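## What I've been up to in the kitchen drawer department

So the move is done! Two weeks in and I can finally find the can opener, which I'm counting as a win. Baltthorpe is lovely so far (thank you to everyone who wrote with tips on parking, I used every one of them) and the new kitchen has a window over the sink, something I've wanted since I was in college.

What it doesn't have is drawers. Well, it has three. The old place had so many that I once lost a rolling pin for a whole winter, and now I've got three skinny ones and a cupboard that opens straight into the oven door. I spent the first few evenings standing there with a spatula in my hand, turning in circles.

My neighbor Kaan Tokgöz came by with bread and took one look at the boxes. He grew up in a family of six with a kitchen smaller than mine, and his advice was to put out only what I touched in the past week and leave the rest packed until October. Anything still in a box by then goes to the church sale. I laughed, and then I went and did it, and oh boy. I own 2 lemon zesters. I own a melon baller! I don't even like melon.

The stuff I really use came to very little – one good knife, the big spoon with the burned handle, a peeler, chopsticks for pretty much everything from noodles to fishing toast out of the toaster (unplugged, Mom, I promise). The drawers are now for towels, foil and the boring papers, and the everyday things live out in the open where I can grab them.

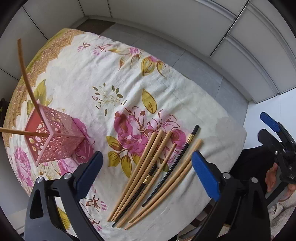
*The pink utensil holder, with the chopsticks, on the flowery tablecloth.*

I also went a little wild and priced new tile for behind the stove. Tarık Karabulut at Stastiler was very patient with me and my paint chips, and the quote came in at $1,145 with the labor. That's more than I wanted to spend, so I'm sleeping on it. If any of you have lived with those peel-and-stick sheets for more than a year, please write and tell me how they hold up near a gas burner, because I keep reading wildly different stories and half of them seem to be from people who never cook.

The soup recipe I promised last time is coming, I haven't forgotten! I made it twice since the move and the first pot was way too salty – new measuring spoons, long story – so I want one more try before I put it in front of you. It's the red lentil one with the mint butter on top. If you've got a favorite thing to eat alongside it, send that too and I'll print a few of them with the recipe.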